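Flunmont Kitchen Table Science – Frequently Asked Questions

Last updated March 3, 2020

Flunmont is a home science site run by Chun-hung Tsang. Most of the questions that come in are on the static electricity pages, so this page sticks to those. If yours isn't covered, leave a comment under the experiment you were trying.

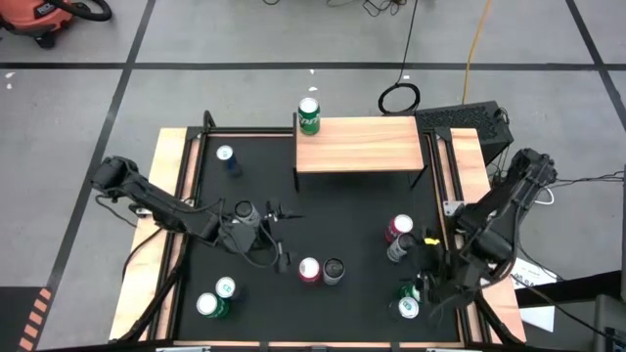
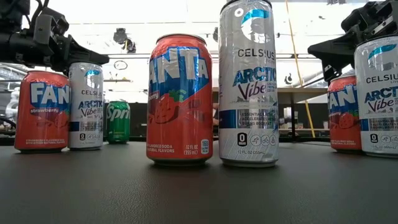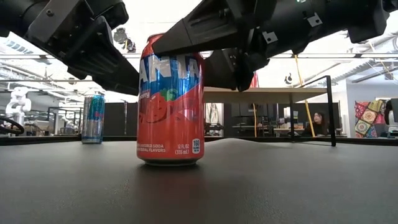

Getting started

What is the easiest static experiment to try first?

Bending a stream of water with a comb. Turn the faucet down until you have a thin, steady stream that doesn't break into drops for the first few inches. Run a dry plastic comb through dry hair ten or twelve times and bring it close to the stream near the top. The water should curve toward the comb. Don't let the comb get wet. Once it does, dry it well before you start again.

Do I need any special equipment?

No. A comb, a balloon, a wool sock, some tissue paper and a roll of clear tape will get you through everything in the beginner section. The later pages use a sheet of acrylic and a pie pan with a foam cup glued inside for a handle.

What age is this for?

Children of five or six can do the balloon and tissue paper experiments with an adult in the room. The electroscope takes some patience and a steady hand with the foil leaves, so I'd leave that for ages nine and up. Keep uninflated and broken balloons away from small children, as they are a choking hazard.

When it doesn't work

My balloon won't stick to the wall. What am I doing wrong?

Probably nothing. Damp air is the usual cause. On a humid day a thin layer of moisture forms on most surfaces and the charge leaks away almost as fast as you build it up. Try again in an air-conditioned room, or wait for cold weather. In November, with the heat on, my living room is good for this nearly every day.

If the air is dry and it still fails, check what you are rubbing with. Wool and clean hair work well. Cotton is poor. Hair with conditioner in it hardly works at all.

How dry does the air need to be?

I get reliable results with relative humidity below 30 percent. Between that and 50 the simple experiments work but fade quickly. Above that I don't bother. A cheap hygrometer from the hardware store is close enough.

The stream bends and then stops bending. Why?

The comb has lost its charge, or a drop has landed on it. Charge it again. Also check that your hand hasn't slid down to the teeth. Hold it by one end only.

My foil leaves don't move.

Look at the wire where it goes through the jar lid. If it touches a metal lid, the charge spreads out over the lid and the leaves barely react. Use a plastic lid or a plug of candle wax. The foil may also be too thick. Kitchen foil works if you cut the strips narrow, but the foil lining from a stick of gum, with the paper soaked off, moves more easily. Make sure the strips hang freely and are not stuck together at the bottom.

How it works

Why does water bend toward both positive and negative charges?

A water molecule has a slightly positive side and a slightly negative side, and many explanations stop there: the molecules turn, and the nearer side is attracted. That is part of it, but in a real faucet stream the bigger effect is usually charge moving through the water itself. Tap water conducts a little. A negative comb pushes negative charge back up the stream toward the pipe, which leaves the falling water slightly positive. With a positive rod the reverse happens. The pull is toward the rod in both cases.

An earlier version of this answer gave only the first explanation. A reader who signs as Hilillow pointed this out, and it has been corrected.

Does rubbing create the charge?

No. It moves charge from one surface to the other. If the balloon ends up negative, your hair ends up positive by the same amount. Rubbing mostly helps by bringing more of the two surfaces into contact. You can see the same thing with tape – stick 2 strips to a tabletop side by side, peel them off quickly, and hold them near each other. They push apart.

How many volts is a spark from a doorknob?

If you can feel it, it is generally more than 1000 volts, and often several times that. The amount of charge is tiny and the spark is over very quickly.

Safety and other questions

Can any of this hurt me?

The experiments in the beginner section can't give you more than a small snap. The Leyden jar page is different. A jar stores charge and can give a painful shock, so read the whole page before building one and keep to the size listed there. Anyone with a pacemaker or other implanted device should stay away from it.

Keep all of these away from computers, phones and bare circuit boards, and never make sparks near gasoline or solvents.

Can I use your instructions in my classroom?

Yes. Print as many copies as you like and leave the site name on the page. The sheets are not for resale.

Where did the Sendwood and Yoo pages go?

Both were guest series on magnets. They are being rewritten and will come back under the Magnets heading. Old links go to the main index for now.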